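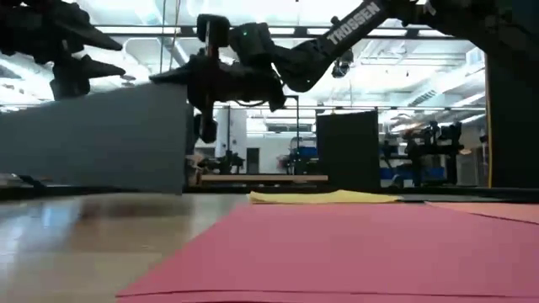 Black arm lettered TROSSEN, grey panel standing at left

The Losance Letterbox

A wall-mounted steel letterbox for people who still get post, even if most of it is about hearing aids. Designed by Neema Mushi, who had grown tired of finding her letters folded into thirds by a slot made for postcards.

The opening takes an A4 envelope flat. It will also take a paperback, a small box of tea and, according to one customer in Drudodport, a kipper. We don't recommend the kipper. 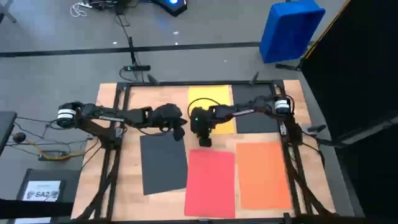 The letterbox comes powder-coated and the finish should put up with a good deal of rain. Colours are yellow, black, dark grey, red and orange, the same five as the paper sheets laid out on the wooden tabletop. Screens lie about orange in particular, so ask us for a paint chip before you commit your front wall to it. Green has been promised for December - we didn't say which December.

Height: 940 mm on the tall version, with parcel drawer
Post capacity: about 30 ordinary letters
Price, tall version: R1,197
Lock: two keys, both of which you will put somewhere safe
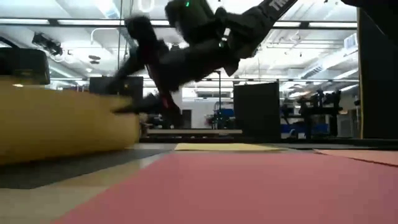 Yellow padded block, left, with a black legged robot in motion

Fitting

Four screws and plugs are in the box. The screws suit brick. If your wall is plaster on hope, buy better ones. Jacobus Ngcobo at the Bullport workshop will talk you through it by phone and is patient up to a point. 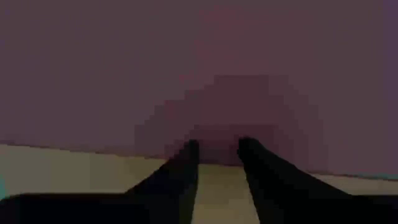 Leave a gap of 81 mm above the lid or it won't open fully, and you'll be fishing for the gas bill with two fingers. The Tshabalala side bracket gets round this on narrow porches and is sold separately, like most useful things.

Wipe with a damp cloth. Oil the hinge when it starts to sound like a gull.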